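Jindley: reconocimientos entre compañeros para equipos de trabajo

Edición Equipo, licencia anual

Jindley es una aplicación para que los empleados se den las gracias por escrito y el responsable de área pueda leerlo en un solo lugar. No tiene puntos, ni premios, ni tabla de posiciones. Cada persona dispone de 4 mensajes por semana y los mensajes no se acumulan.

Qué incluye la licencia

Panel para el responsable, con 3 niveles de permiso
Conexión con el calendario de turnos Yuen
Exportación del historial en hoja de cálculo
2 sesiones de formación a distancia, en español o inglés

La usan en este momento casi 3.400 personas, la mayoría en talleres y almacenes. La empresa Zasness la instaló en febrero para su turno de noche, donde el jefe de planta, Marcus Thibodeaux, pidió que los mensajes se puedan leer también en el teléfono. Esta función ya está disponible para todos los clientes.
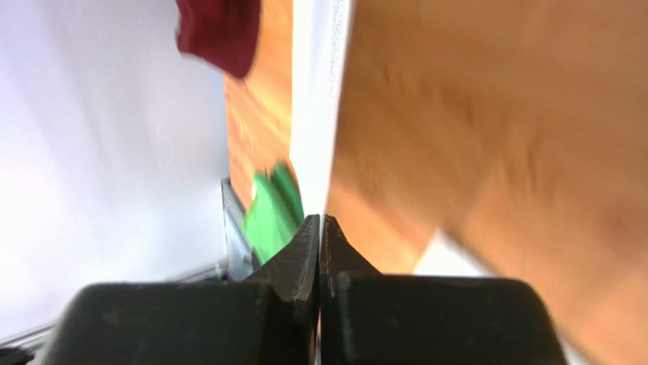
Dos dedos de pinza, con marcas leves de uso en las puntas.

Requisitos: navegador actualizado y una cuenta de correo por empleado. Los datos se guardan en el servidor de Cundum y se borran cuando el cliente lo solicita por escrito.

Para pedir presupuesto, escriba a Arben Kadrić por el formulario de contacto e indique el número de empleados.

Ficha revisada el 7 de abril de 2020.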